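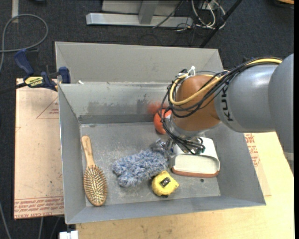

Why I'm cheering for the short menu

Brestia cut its menu down to nine dishes in November and I have eaten there four times since, so you can guess where I stand on this one.

For anyone who hasn't been, it used to have one of those laminated books. Pasta, burgers, a curry section, three kinds of schnitzel, and a page of mocktails stuck in at the back with tape. I was fond of it, mostly out of habit, but I always ordered the same thing because reading the whole lot while hungry was more than I could manage. Now there's a single sheet of paper, printed on one side, and I want everything on it!

I got talking to Arūnas Lepik, who runs the kitchen, at the end of a quiet lunch. He told me the old menu had 103 items on it if you included the sides. Two people cooking, 103 items. He said he used to lie awake thinking about the cool room. With the new one he knows what he'll sell on most nights, the fish comes in the same morning, and he's got time to make the flatbread himself (get the flatbread, get two, don't share).

What surprised me was how much faster it all feels from the customer side. We sat down a bit after six with a kid who had swimming in the morning and needed to be in bed at a decent hour, and we had food before the colouring-in was finished. I don't think they're rushing anyone. The table next to us stayed put with a bottle of red and looked very settled.

Ambrosio, up near the station, has gone a different way and I like that too. They've kept plenty of dishes but the menu changes every week, so 52 menus a year, and they pin the old ones up along the hallway to the loos. I stood there reading about a pumpkin thing from last winter that I missed and I'm still a bit cranky about it. The staff know the food properly as well. Ask what's in the green sauce and you'll get an answer straight away, with opinions.

Now, the grumbles, to be fair. My friend Lovisa Tangen is coeliac and a short menu can be rough on her. At Brestia she had three choices, which she said was good going, but at a different place (I won't name it, they were lovely about it) she had a salad and a bowl of olives. If you're going to trim things back, please leave something filling for the people who can't eat the bread. And put it online! Half the places I like still have a photo of last year's menu on their page, sideways.

Prices are a mixed bag. The mains at Brestia have crept up a couple of dollars, but the serves are bigger and we've stopped ordering entrées to fill the gaps, so our bill comes out much the same. Ambrosio is dearer and always was. I save it for birthdays — and I've become very generous about whose birthdays count.

Next on my list is Prundus, where the whole dinner menu is meant to be soup and dumplings. A neighbour says the broth is the best she's had in years and that you need to get in before seven or you'll be standing on the footpath. I'll bring a jumper and report back. If you've been already, tell me in the comments which dumplings to start with, and whether the chilli oil is as fierce as she reckons.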